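Spent 40 minutes reading about home robots again instead of cleaning. Typical.

Nnamdi Ekwueme reckons we'll all have one doing the dishes by May. I said start with my table. Folded paper packets, a little cardboard box, scrunched up tissues, half of it rubbish and half of it not. How does a machine know which is which? I barely do.
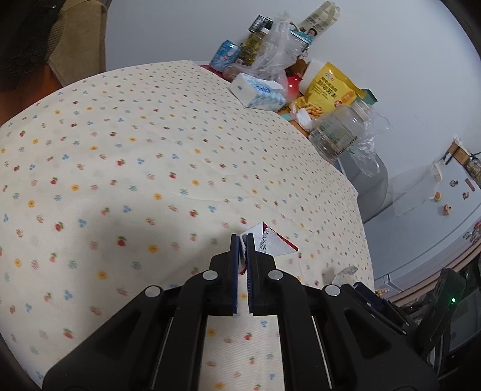
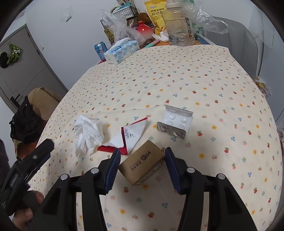 Table clearing, two goes at it. Tablecloth is staying.

Picking stuff up I can beleive. Thin paper flat on cloth is harder, but ok, someone will sort it. It's the deciding. Bin, keep, put back by the wall with the snacks. A kid gets that after being told 11 times (mine anyway).

So no, not yet. Floors yes, lawns yes, tables no. Ask me again next year. Off to find teh bin bags.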